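The woman who trained me was called Rosário Matos, and on my first morning at Plolham she handed me a headset and a pair of squeezy grips and said, "Pretend you're buttering toast for somebody you like." Then she went off to get coffee!

So I sat there, one hand in each grip, and squeezed. Across the room the gripper squeezed too, and I nearly fell off my stool. I'd packed boxes at Itlow for 18 years, so my hands know a few things, but I'd never had to lend them out before.
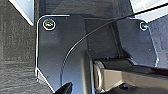

Wrist view, plate and cable, 1st April.

I got very fond of that view, I have to say. It's mostly screws and dark metal up close — not much of a window — but after a while you start to feel where your fingers end. The job was folding a cloth in half. Pakex wanted 250 good folds, every one of them done by a person, and I did 6 before lunch. Rosário threw out 2.

"You hesitated," she said. "It'll learn that."
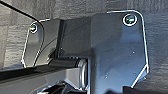
Well, that bothered me all through my sandwich. I do hesitate. I hesitate at doors, at the deli counter, before I pick up the phone to my sister. My mother did it with laundry, stopping halfway through a pillowcase like she'd heard her name.

By August I'd finished my folds and they let it try by itself. I stood at the back with my coat on. It reached out, took the corner of the cloth, and waited a second, just holding it.

Rosário looked at me. I looked at my shoes.

"Leave it in," she told the guy from Guerra, and went to get her coffee.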